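Small Press Open Day at Van Wijk

I had wanted to get to the Van Wijk open day for years, and on 12th September I finally did. If you write poems or short stories and have ever wondered what happens after the acceptance email, go!

The press shares an old school building in Hustetden with a bindery called Clalletti, and the doors opened at 10. I was early, of course, and so were plenty of other people clutching notebooks. We got coffee, a name sticker and a tiny chapbook each, hand-sewn, with one poem in it. Mine was about a grandmother's coat and I read it twice before I'd even found a chair.
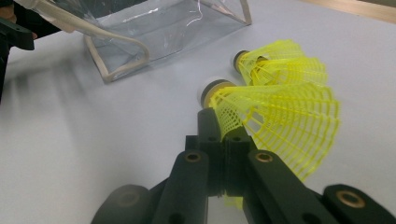 Yellow shuttlecocks and a clear pouch on the white table.

The first talk was by Wilma Aerts, who edits the poetry list. She reads every submission on paper, out loud if the office is quiet, and she told us that a first line which explains the poem is the fastest way to lose her. Then she put up an early draft by one of her own authors (with permission) next to the printed version. Fifteen lines had become six. You could hear pencils going all over the room.

After that we crossed the yard to the bindery, and this was the part I loved most. I had no idea how much folding goes into a book of 32 pages! They let us try sewing a signature ourselves. My thread came up short, my neighbor's came up even shorter, and the binder just cut us each another length and kept talking about paper grain. 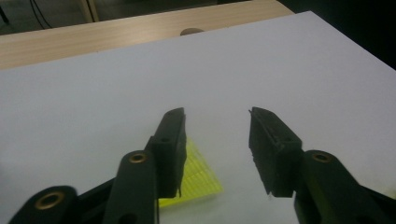

White sheet spread over the wooden table.

The afternoon was readings. Most slots were five minutes, and a few people ran over, but I came away with four new names to look for. The one I keep going back to is Gondarari, a long prose poem about a ferry that Van Wijk is bringing out in January. We only heard two sections. I would have sat through all 70 pages.

I bought too many books, naturally, and caught the later train home with a bag on each arm. Submissions open again in the new year, poems and very short prose, up to 10 pages. I have started cutting mine already — the first line went on the train.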